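Packers wanted for a parcel study, Drurkstead

Dundent is looking for people to pack boxes. The work is paid, part time, and runs through February. Please read the whole page before you apply. A fair number of people who answered our last advertisement had plainly read the rate of pay and stopped there.

What it is

We want to know how ordinary people fill a cardboard box at home when they are sending things to family, moving out of a rented room or going away for a term. Trultex makes parcel boxes and is paying for the work. It has a theory that most people pack heavy things first, soft things round the sides and snacks on top. We doubt it. We have seen a good many boxes packed by people with no training at all, and the order they go in seems to depend on what was nearest the door. It would be useful to have some evidence either way, which is why we are advertising.

You may have seen packing advice online telling you to roll every towel, stand every carton upright and leave no gap wider than a finger. We don't ask for any of that. If you roll towels, roll them. If you push them in with your fist, do that. We would sooner have a badly packed box from someone behaving normally than a lovely one from someone who watched three videos the night before.

What you will do

You will pack, empty and repack boxes in a furnished bedroom at our Appiah Road rooms, or in your own home if it suits. A session lasts 111 minutes including a tea break. The odd figure comes from the room booking and we have given up trying to change it. In each session you will be given an open box and a mixed lot of household things: crisps and other bagged snacks, cartons, cloths and towels, small soft items. You put them in, in whatever order you like. You close the flaps if they will close. Then you take everything out and start again with a different lot.

It is repetitive. Our last notice called it "relaxing and rewarding", wording we did not write and would not have chosen. Some people do find it restful. Others have had enough by the second box, and we would like those people to find out before they sign up for a full month.

The box is usually on a bed, at bed height, so expect to lean over it. If you have a bad back, ask us about a table. There is one, and it is a bit low.

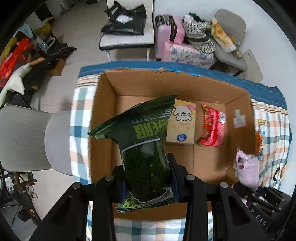
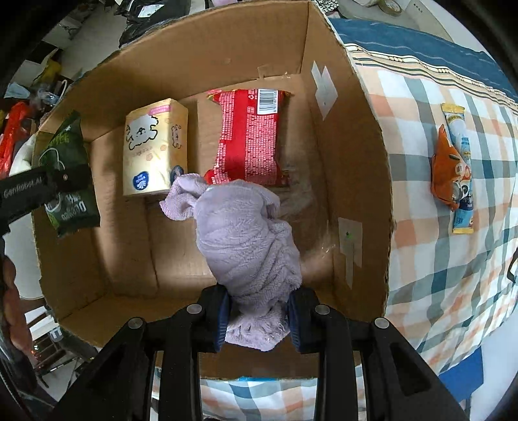
Who we want

Anyone over 18 who can get to Drurkstead or has a bedroom with enough floor to walk round the bed. You do not need experience. Removals staff and warehouse packers are welcome to apply, but we can only take a few, as they tend to pack like removals staff and warehouse packers.

You should be able to lift a filled box off a bed and put it on the floor. You should be happy handling sealed food packets, including ones with nuts in or near them. You may not eat the stock. We mention it for a reason.

We are not looking for people who are "passionate about organisation". Please leave that out of your application. Tell us instead about the last box or bag you packed and what went wrong with it.

Pay and hours

You will be paid £19 an hour, for time in the room and for the tea break. Travel is paid on top if you bring the ticket. There are 60 places. Most people will do one session a week, with mornings from half past nine and afternoons from two. Evening sessions have been promised to us by the building, and we will believe in them when we are handed a key.

If you pack at home we send the boxes flat and you tape them up yourself. You will need to clear the bed, but please don't tidy the rest of the room on our account. Chairs with bags on them, suitcases and full shelves are all normal and we would like them left as they are.

What we can't promise

We can't promise that the results will be interesting. Trultex hopes for a new box shape at the end of this. We have told them they may get a report saying that people want a bigger box and stronger flaps. Nor can we promise further work after February, whatever you may have heard from someone who took part in the autumn. That round had 166 applications, and it closed early, so a short note sent soon is better than a long one sent late.

How to apply

Write to the Dundent study desk at Drurkstead with your name, the town you live in, which sessions you could manage and your few lines about the last thing you packed. No CV, no covering letter, no photographs of your airing cupboard. We reply to everyone, though the answer may be no and it may be brief.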